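Section 4. Preparing and Submitting an Article for Plaque Production

This section describes how to prepare a published article, award notice or magazine cover for mounting, how to enter the order in the Dillar order desk, and how to review the proof. Read the entire section before beginning. Orders that reach the production stage cannot be changed.

4.1 Before You Begin

Have the following items at hand:

The original publication, or a digital file supplied by the publisher
The name of the publication and the month in which the article appeared
The exact wording for the engraved plate, if one is ordered
The shipping address and the name of the person who will approve the proof

Orders may be placed by the person featured in the article, by an employer, or by a third party acting for either. The person who approves the proof is treated as the owner of the order for all later correspondence.

Note: Dillar does not obtain reprint permission on behalf of customers unless the Permission Service has been selected at step 3 of part 4.4. Many publishers allow a single copy for private display but require a license when several copies are made. Contact the publisher if you are uncertain.

4.2 Preparing a Printed Original

1. Remove the full page from the publication. Do not trim it. The layout staff need the outer margins to square the page.

2. If the article continues on a later page, include every page on which it appears, together with the cover.

3. Remove staples, adhesive notes and paper clips.

4. Write the order number in pencil on a separate sheet. Do not write on the article.

5. Place the pages flat between two sheets of stiff cardboard and secure the cardboard at the edges. Tape must not touch the pages.

6. Mail the package by a service that provides tracking.

Caution: Do not laminate the original. Laminated pages reflect light during scanning and will be returned without processing.

Caution: Do not fold newsprint. Fold lines in newsprint can be reduced by retouching but cannot be removed entirely.

Originals are returned with the finished plaque. If you wish to have the original returned earlier, select Early Return when entering the order. A separate shipping charge applies.

4.3 Preparing a Digital File

1. Request the file from the publisher in its final printed form. A copy saved from a website seldom matches the printed layout and may lack the masthead.

2. Confirm that the file is in PDF format and that all fonts are embedded.

3. Confirm that photographs in the article have a resolution of at least 300 dots per inch at the finished size.

4. Name the file with the order number followed by the surname of the person featured.

5. Upload the file under Artwork. Wait for the confirmation message before closing the window.

Files larger than 100 megabytes cannot be uploaded through the order desk. Send such files on a memory device with a printed copy of the order form.

4.4 Entering the Order

1. Sign in to the order desk and select New Plaque.

2. Select a plaque style. The Stundden style has a flat panel with a beveled edge. The Mikkelsen style has a raised border and accepts an engraved plate. The Mesine style holds two facing pages and is recommended for long features.

3. Select any additional services, including Permission Service, Early Return and Gift Presentation.

4. Enter the plate text exactly as it is to appear. The plate holds up to 4 lines, and each line holds up to 60 characters, including spaces. The system does not correct spelling, capitalization or titles.

5. Select the hanging direction. Vertical is the default setting. Facing pages in the Mesine style are always produced horizontally.

6. Enter the number of copies. For orders of 8 or more identical plaques, the quantity price is applied automatically.

7. Review the summary and select Submit.

Note: If the plate text includes an accented letter or a trademark sign, type the text again in the Comments field. This allows the engraver to compare the two entries.

4.5 Reviewing the Proof

An electronic proof is sent to the approver when the layout has been completed. The proof shows the arrangement of the article, the position of the masthead and the wording of the plate. Colors on a screen differ from printed colors and should not be used to judge the final tone.

1. Open the proof at full size.

2. Compare each name with a reliable written source. Professional titles and company names require particular attention.

3. Confirm that the article is complete, including captions and photograph credits.

4. Confirm that advertisements have been removed, if removal was requested.

5. Select Approve or Request Change. When requesting a change, describe each correction on a separate line. 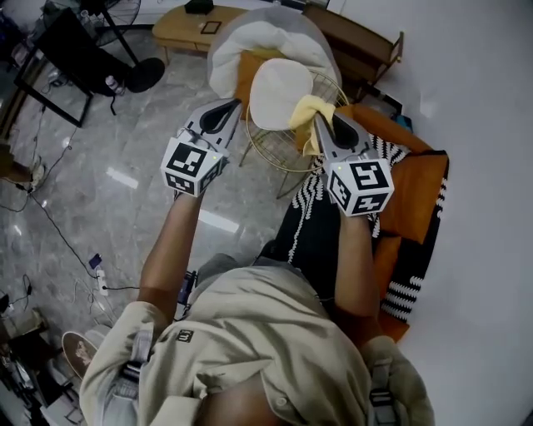

Two rounds of changes are included in the price of each plaque. Further rounds are charged at the layout rate shown in the price list. A change to the wording of the article itself cannot be accepted. The text must remain as the publication printed it, even where the printed version contains an error. A correction notice issued by the publication may be mounted beneath the article on request.

Caution: Approval is final. Plaques produced in accordance with an approved proof are not eligible for replacement on account of spelling or layout.

4.6 Receiving and Hanging the Plaque

1. Inspect the carton before opening it. If it is damaged, photograph it and keep all packing material.

2. Remove the protective film from the face of the plaque, beginning at one corner and pulling slowly.

3. Check the plate text against the approved proof.

4. Hold the paper template against the wall, level it, and mark the two hanging points.

5. Install the supplied hardware. Use wall anchors if the hanging points do not meet a stud.

6. Hang the plaque and confirm that both keyholes are fully seated.

Caution: Do not hang the plaque in direct sunlight or above a heat source. Printed inks fade with prolonged exposure, and fading is not covered by the warranty.

Clean the face with a soft, dry cloth. Do not use glass cleaner, alcohol or furniture polish.

4.7 Assistance

Questions about an order in progress should be sent through the Messages tab so that they remain attached to the order. Questions about reprint permission should be addressed to Marta Kovalchuk, Permissions Desk. Include the order number, the name of the publication and the number of copies required.

Instructions for replacing an engraved plate on an existing plaque are given in Section 5.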